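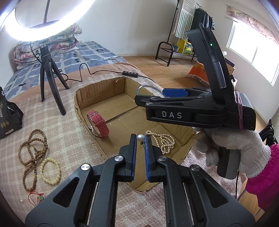 床上整理首饰,先从珠子类开始。

首饰怎么收才不会打结?(顺便问珍珠项链能不能和手表放一起)

楼主 Pasetach_27
大家好,我的中文是后来学的,如果有的句子奇怪,请原谅。
我最近在整理我的首饰。以前全部放在一个抽屉里面,每次想戴一条,就要拉出来五条。现在我把它们拿到床上,一个一个地分开。我没有专门的首饰盒,先用一个浅的纸箱。
我的问题有三个:
第一,奶油色的珍珠项链和红色布表带的手表,可以放在同一个纸箱里吗?
第二,棕色的长木珠项链总是缠成圈,应该挂起来还是平放?
第三,红绳的绿色玉坠,绳子要不要换?我戴了很久,绳子有一点硬了。
我的预算不多,最多200块。谢谢大家。

2楼 木头抽屉
先回答第一个:最好不要。珍珠很软,手表的壳和表扣是金属,碰几次就有划痕。你的纸箱可以留着,但是中间要加隔板,或者珍珠单独放一个软布袋。

3楼 Windon小店常客
我和楼上意见不一样。放在一起没有那么严重,我自己放了好几年,珍珠还是亮的。关键是箱子不要摇。楼主是放在柜子里,又不是带着去旅行。

4楼 木头抽屉
回复3楼:你那个是真珍珠还是仿的?仿珠的表面是涂层,蹭掉了就看见里面的白色,修不了。楼主没有说是哪一种,我当然往小心的方向说。

5楼 Windon小店常客
回复4楼:这个有道理。我的是淡水珠。楼主的是什么?

6楼 Pasetach_27(楼主)
那条奶油色的,卖的人说是淡水珠,可是我不会看。穿在深色短绳上的那一颗白色的,我不知道是什么。毯子上还有一颗小的白珠子,是散的,没有孔还是有孔我要再看一下。

7楼 慢慢收
散的珠子先找一个带盖的小瓶子装起来!不要放在毯子上,格子毯的颜色那么浅,白珠子滚一下你就找不到了。我有一次找了一个晚上,最后在枕头套里找到。

8楼 Skimport搬家党
说木珠的问题。长的木珠项链一定要挂。平放的话,不管你绕得多么整齐,拿的时候还是会乱。我在衣柜门里面贴了挂钩,一个钩一条,用了三年没有掉。
背景里有挂衣服的架子,楼主其实可以在架子的横杆上加S形的钩,连胶都不用。

9楼 沿海的人
不同意8楼。木珠重不重要看绳子。如果是弹力线,长时间挂着会变长,珠子和珠子中间就有缝。弹力线的要平放,棉线或者蜡线的才可以挂。
淡黄色的珠子手链也是一样,手链多数是弹力线,放盘子里就好。

10楼 Skimport搬家党
回复9楼:我忘记了弹力线,你说得对。不过楼主那条是长项链,长的很少用弹力线,因为不需要撑开就可以过头。

11楼 沿海的人
回复10楼:很少,可是有。我就有一条,去年6月在市场买的,现在长到肚子了。

12楼 Pasetach_27(楼主)
我刚才拉了一下木珠项链,没有弹性。那么我就挂。手链有弹性,我放盘子。谢谢两位,请不要吵架。

13楼 Işık
玉坠的绳子我可以说几句,我自己编绳。绳子变硬,多半是汗和护肤品进去了。可以先用温水加一点点中性的洗洁精泡一会儿,轻轻揉,然后放在阴凉的地方。如果干了以后还是硬,就换。
换绳的时候要检查玉坠的孔,孔的边如果很利,新的绳子也会很快断。可以请店里的人把孔磨圆一点。
红绳不要和浅色的珍珠放在一起,特别是还有一点湿的时候,会染色。

14楼 木头抽屉
13楼最后一句很重要,请楼主看两遍。

15楼 路过看看
我有一个另外的问题,那个黑色的礼品袋,上面有三个圆的金色图案的,还要不要?我家里的礼品袋已经有23个了,每一个都觉得以后会用,结果没有用过。

16楼 慢慢收
礼品袋可以装空盒子和保修卡,一个就够。剩下的22个请你放手吧。

17楼 路过看看
放不了手。有几个真的很好看。

18楼 Windon小店常客
说回收纳。200块完全够,可能还有剩的。我的建议是这样:
纸箱继续用,里面铺一块软的绒布,用硬纸板分四格。
珍珠一格,平放,不要挂。
手链一格。
玉坠用小自封袋,再放一格。
手表放到别的地方,表带是布的,要透气。
这样只要买绒布和自封袋。

19楼 沿海的人
珍珠不要放自封袋,这个我加一句。太干它也不喜欢。玉坠放自封袋没有问题,但是洗过的绳子要全部干了才能放。

20楼 Skimport搬家党
瓦楞纸箱我不太喜欢长期用。纸会吸潮气,夏天有味道,还会有小虫。短时间分类可以,长期还是换一个塑料或者木头的抽屉盒。

21楼 Windon小店常客
回复20楼:看你住哪里。北方很干,纸箱我用了两年什么事都没有。楼主住在什么样的地方?

22楼 Pasetach_27(楼主)
我住的地方夏天比较潮。那么纸箱就先用到夏天前面,以后换木头的。
今天晚上我做了这些:木珠项链挂在衣架旁边的钩子上了;手链放在一个小碟子里;手表放在书桌上;散的小珠子放进一个旧的药瓶,我洗干净了,也写了标签。我看过了,它有孔,所以可能是从哪一条上面掉下来的。
珍珠项链我还没有决定,现在用一条棉手帕包着。

23楼 木头抽屉
有孔的话,检查一下珍珠项链的结。好的珍珠项链每两颗中间打一个结,如果有一个地方空得特别大,珠子就是那里掉的。重新穿线不贵,但是不要自己用钓鱼线穿,会割孔。

24楼 Işık
同意,请用真丝线。另外搭扣旁边的那两三颗最容易松,先看那里。

25楼 Pasetach_27(楼主)
好的,明天白天光线好的时候我再看。玉坠的绳子现在泡着,水有一点点变红,这个正常吗?

26楼 Işık
正常,换一次水。如果第三次还是很红,就不要泡了,换新的绳子吧。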